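Project report, Prakelby course in simulated robots, May

## What we set out to do

Our team wanted to teach a simulated arm to do small kitchen chores, the kind of thing you do half asleep before breakfast. We called the project Gustora, mostly because we liked the sound of it, and we were very proud of it for the first month! The arm was driven by a controller we wrote ourselves (with a lot of patient help from the lab tutors), and we planned 100 runs in the virtual kitchen, each one logged from start to finish along with the view over the gripper.

Things went wrong early, and most of this report is about that. In 40 of the 100 runs the arm stopped and reported a fault we had named "lost target" – a name that sounded clever when we picked it and got less funny every time it came up on the screen.

The gripper view was the first thing we checked after each stop. With the fingers open and only a plain surface between them, there is very little for our target finder to hold on to.
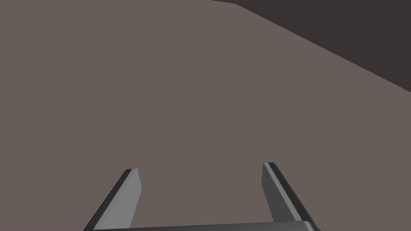

## Looking for the cause

We first blamed the finger control and spent far too long on it. We slowed the closing speed, then sped it up again, and the fault count hardly moved. After that we went back through the logs line by line, which was dull work, but we did it together with snacks and it was nicer than it sounds.

The logs showed that our program kept the last known target position for 10 seconds, even when the finder had lost it. During that time the arm went on moving toward an old spot. Nothing in the code asked whether the spot still made sense, and we're a little embarrassed by that, as we had all read the file many times.

Busy views gave us a different kind of trouble. Put a rough brown lump between the fingers, with veined marble and red polka-dot knobs close by, and the finder has plenty of edges to choose from, many of them of no use at all. 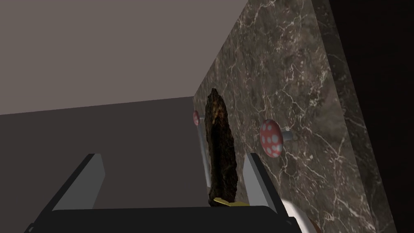

We added a check that throws out any target older than 2 seconds and makes the arm hold still until it gets a fresh one. We also wrote a proper stop command, so that a person at the keyboard can halt a run at any time. It should have been there from day one, and on a real arm we wouldn't be allowed to start without it.

## Still open

The finder itself hasn't been changed, and we would like the next team to start there. Our notes and the full set of logs are in the Gustora folder, and the old controller is kept beside the new one for comparison.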